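Gripper keeps tilting the CPU when it gets to the socket -- club project, help?
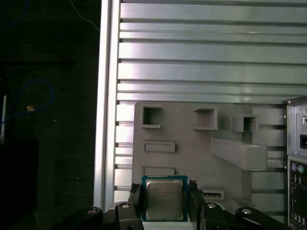
What we're doing

Student robotics club, PC assembly task. Arm picks up a desktop processor, carries it into the case, sets it down in the socket opening on our grey practice tray. No real board yet, our advisor wants the tray done first and I agree after what happened to the last set of pins.

Pick is fine. Carry is fine. Then somewhere in the last bit before the socket the chip rolls a little between the fingers and one corner lands on the raised wall of the opening. We stop it by hand. Sometimes it goes in, maybe one try out of 5 and I can't see what's different about those.

Stuff we know:

-- two finger gripper, small textured pads at the fingertips, we grab the chip by its sides up near the top corners
-- camera is on the wrist so we get a good look at the lid of the chip but not much of the edge that goes in first
-- approach speed is already slow. Went slower, same thing
-- grip force setting is 18 on the club controller (its just a scale, not newtons). Below that it slips on the carry
-- using the Jernero motion scripts from last year's team, basically unchanged

The pads are kind of chewed up at the edges. Could that be it?? Or is it the path? We demo in February and so far I have a video of a robot bonking a processor on a wall.

Also if anyone knows a way to tell from the wrist camera how far it has rotated, please say. I tried finding the edges of the lid but it's shiny and the light comes from above so the bottom edge gets lost.

Yao-tsung Liao

Dzintra Vītola

Pads first. Cheap and quick. If they're ragged, the contact patch is different left to right and the chip has a favorite way to turn. Replace both, never just one, and cut them from the same strip so the thickness matches.

Then look at where you hold it. Two small contacts near the top of a square part = a hinge. Whatever touches the lower edge pushes it around that hinge. More force helps some but you're squeezing a processor, so I wouldn't go up much. Try this instead:

Grab lower, closer to the middle of the chip. Check finger clearance against the socket walls before you run it, with the arm in jog mode and somebody on the stop button.

Longer pads if you can. Even a little more length along the side of the chip makes it a lot harder to roll.

Don't go for the opening with the chip standing on edge. If your script rotates it flat only at the very end, the turn and the descent are probably overlapping. Old Jernero scripts blend moves by default, ours did anyway. Put a full stop between them. Wait 200 ms. Then go straight down.

That last one fixed most of it for our team. Went from hitting the wall constantly to hitting it now and then.

For the camera -- don't use the bottom edge. Use the top edge of the lid and the two sides, fit a line to each, compare the angle to the finger edges. The fingers are always in the same place in a wrist view so they make a nice reference. And tape a piece of tracing paper over your light, it will kill a lot of the shine. Don't bother with the printed text, way too small to get anything out of.

One more thing, log every try. Over 3000 rows in our spreadsheet by the end of the season and it was boring but you could see the pads wearing out in it. Columns we used: pad set, force, grab height, angle before descent, result.

Agyeman

had same problem with memory sticks. we just used suction. a cup on the flat lid would hold it way better then fingers do, and nothing sticks out the sides to hit the walls

not sure if your rules allow a second tool tho. ours did

Runina

What Dzintra said about the pause. Also check the tray is really clamped down, ours was shifting a hair every time it got bumped and we blamed the gripper for weeks. Put a pencil mark along the edge of the tray and look at it after ten tries or so.

If you're on a Velov controller theres a setting that relaxes the grip when the arm stops moving. Turn it off. Its under the tool page, not the motion page, took me forever to find.

Yao-tsung Liao

Ok thanks all. No suction, rules say one tool. New pads are cut and I put the stop in before the descent, haven't run it yet, lab opens again at 4 pm. Will do the pencil mark too. We are on Velov so checking that setting first.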